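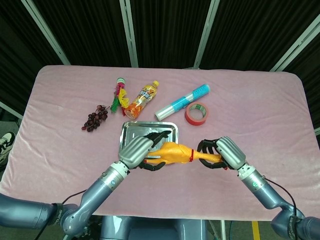 Wrong price and wrong fitment on imported listing – Gestbridge top box bracket

Home Shops Compare Rider Gear Luggage Help Desk My Tickets

Search tickets Type a product or shop name Go

Status: Solved
Section: Listings and price feeds
Shop: Rajan Motorcycle Spares

First message

Hiya, me again I'm afraid. I run the listings for Rajan and I've got one that's driving me up the wall. It's the Gestbridge bracket for the Groltell top box, the plain black one. On our own shop it's 2000 rupees and it has been since March. On your comparison page it's showing as 300, and underneath it says it fits every scooter under the sun (it really doesn't!).

I've had 6 people ring up wanting it at 300 and I don't blame them one bit, I'd have rung too. Could you have a look at what your end is reading? I've sent the feed again twice this morning and the page hasn't budged.

Added a bit later

Right, I've had a poke about while I was waiting. What I've tried so far:

- Took the bracket out of the feed, sent it, put it back, sent it again. Same price.
- Changed the title by one word to see if the page would pick it up. It did! So the feed is getting through, and it's only the price and the fitment line that are stuck.
- Looked at the other Gestbridge bits. The rack is fine, the lock is fine, the spare key set is fine.
- Opened the page on my phone in case my computer was hanging on to an old copy. Still 300.

So the new title sits there next to the old price, which looks even dafter than before. I've put the title back how it was.

Reply to your question about product codes

Oh, good shout. You asked whether anything else in the feed has the same code as the bracket and yes, there is one – the bolt pack. That's 300, and it says "fits all scooters" because, well, it's a bag of bolts. Both of them have the code from Flenitz, who supply us, and Flenitz seem to have put the same one on both in their last stock sheet. I copied it straight across without looking. Sorry!

I've given the bolt pack a new code with a B on the end and left the bracket alone. Sent the feed at ten past two. Do I need to do anything on your side, or does it sort itself out overnight?

Thursday, first thing

Half fixed. The price is back to 2000, hooray, but the fitment line still says all scooters. I tried leaving the fitment box blank in case that cleared it and the page simply kept the old wording, so blank obviously counts as "no change". Typing the proper list of models back in didn't shift it either.

You said to put a single dash in the box, send it, wait for the page to show the dash, and only then put the real list in. Doing that now. It feels like a silly dance but I'll try anything at this point.

Same day, after lunch

That did it! Dash showed up after roughly 100 minutes, then I sent the proper list and it was there by the time I'd eaten. Price right, fitment right, bolt pack has its own page with its own little picture.

One small thing while I've got you. The bolt pack has lost its two reviews, I think they've stayed with the old code. They were nice ones, so if you can move them over I'd be grateful, but it's no rush. I've written to Flenitz about their stock sheet as well and asked them to check the rest of the luggage codes. You can close this one.

4 comments | 11 people found this helpful | Share 2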